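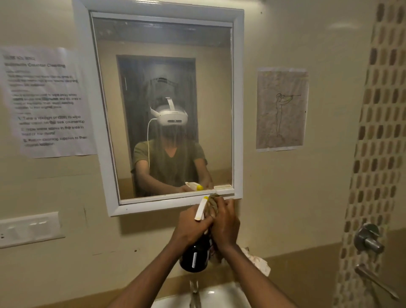 Keeping the headset going at the bathroom station
Posted by Marwa Fahmy, Jan 5, 2026
Filed under: Workshop tips, Bathroom

These are my notes on the headset we wear to teach the Naciri arm its cleaning jobs. The arm gets its own page. Most of the trouble at this station comes from spray, steam and a strap put on in a hurry.

Before you start

Wipe your hands dry, then put the headset on. Set the back strap first and the top strap second. The top strap should take the weight so the front doesn't press on your cheekbones. If it leaves a red line, loosen the back one notch.

Run the cable down one side of your neck and over your chest, and leave enough slack to look up at the ceiling. Turn your head both ways before you press record. If you feel a tug, start over with the cable.

Read the task sheet on the wall out loud once. Ingegerd Fjeld started doing this in November and the rest of us picked it up. The last step on the counter sheet is putting the supplies back where they came from, and it is the one people skip.

Spray

Spray the cloth when you can. If the job calls for spraying the glass, hold the bottle well below your face and keep the nozzle pointed away from you. Mist on the sensor openings makes the hand tracking drift, and you may not notice until someone plays the session back.

Never use glass cleaner on the headset. Use a dry microfiber cloth on the lenses, from the center out. For the outer shell, a barely damp cloth is enough. The sensor openings get a soft dry brush – a clean makeup brush is fine.

Keep the headset cloth in its own bag. We lost a pair of lenses to a cloth that had been used on the faucet.

Fog

Let the headset sit in the room for a while before wearing it, with the bathroom door open. Don't run the hot tap first. If the lenses fog anyway, take it off and wait. Rubbing them smears.

Mirrors

A mirror gives tracking a second pair of hands to look at. Keep your real hands in view and go slowly near the bottom edge, where they and their reflections meet. If the hands on the display jump, stop, lower your arms, and raise them again. Sarla Khurana throws out any session where this happens twice. She went through 482 of them last fall and dropped 187, so it's worth the pause.

After each session

Unplug at the connector, never by the wire. Wipe the face pad and let it air out before it goes in the case. Coil the cable loosely, no tighter than a saucer. Store it lens side down on a folded towel, out of the sun.

Once a month

Take the face pad off and wash it in cool water with a drop of dish soap. Dry it overnight. Check the strap clips for cracks, and feel along the cable for stiff spots, mostly near the plug. Spare pads are in the Amthorpe box under the bench. Tell Amado Magbanua when you take the last one.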